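Inow Household Automation Site Checklist
Form 36, Revision 2
Task group: Laundry, folding and putting away
Site: Naqvi residence, bedroom
Date of inspection: 13/07/2022

Purpose of the form

The inspector uses this form to record whether a household chore may be handed to a machine without a person in the room, with a person in the room, or not yet. Each item is marked Pass, Pass with comment, Hold or Not applicable. A Hold in Section A stops the assessment until it has been cleared. Holds in Sections B and C limit the level of approval.

Section A. Room and access

A1. Floor level and free of loose rugs on the working side of the bed.
Pass. Tiled floor.

A2. Clear path between bed and storage.
Hold. Open cartons and small items stand on the floor near the wardrobe. A person steps over them; the Midemik base will stop and wait. Clear the path before the next visit.

A3. Cables secured or out of reach of the arm.
Hold. Cable hanging down the front of the nightstand. Tie back.

A4. Open containers and cups removed from surfaces within arm's length of the work area.
Pass with comment. Cups and a jar on the nightstand. Acceptable for folding on the bed. Remove them if the work area is moved toward the headboard.

A5. Bedding hanging over the side kept clear of wheels.
Pass with comment. The cover drapes down the side of the bed. Tuck in before the base is brought alongside.

Section B. Work surface and garment

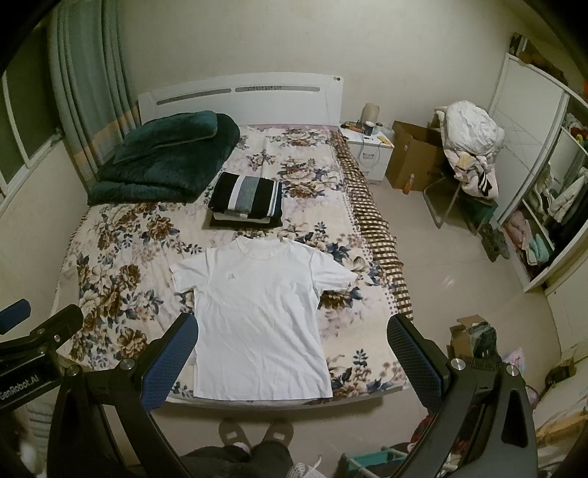
Prepared by: Home Tasks Inspection Desk, Inow
Filed under: Laundry / Folding / Site comments

B1. Garment laid flat, face up, one layer.
Pass with comment. White T-shirt, neckline toward the headboard. The left sleeve is partly tucked. The Traltent folding routine expects both sleeves open and will treat a tucked sleeve as the edge of the body, giving a narrow, crooked fold. Straighten by hand.

B2. Garment can be told apart from the surface beneath it.
Pass with comment. A plain white shirt on a large flowered print gives a good outline over the dark blooms and a weak one over the cream background. A plain dark sheet is recommended for white items.

B3. Surface firm enough for a pinch grip.
Hold. A quilted cover gives under pressure, and the fingers may take up the cover along with the hem. Repeat the grip test on a folding board.

B4. Finished items kept apart from the item in work.
Pass with comment. The folded stack is on the same bed, above the shirt. Allow more space, or move the stack before starting.

B5. Wrinkles within limits.
Pass. Faint only. No smoothing pass required.

Section C. Putting away

C1. Shelves open and reachable.
Pass. Open shelving with folded clothes. Upper shelf excluded from machine use.

C2. Unsorted clothes in a single, known place.
Pass with comment. Heap on a folding chair. Picking one garment from a heap remains a chore for a person under this revision. Folding chairs are not an approved support; use a basket on the floor.

C3. Hanging garments.
Not applicable. Outside the scope of Form 36.

Reference figures

The Traltent trial log holds 3,836 folding attempts on short-sleeved shirts. Of these, 2,401 were accepted without correction by hand. The log does not separate beds from tables, and the figure should not be quoted for soft surfaces.

Result

Folding, single shirt, laid out by a person: approved with a person in the room once A2, A3 and B3 are cleared.
Sorting from a heap: not approved.
Putting away on open shelves: deferred to the November review.

The household is to keep a copy of this form with the machine's manual. Comments on any item should be returned to the Inspection Desk in writing, quoting the item number.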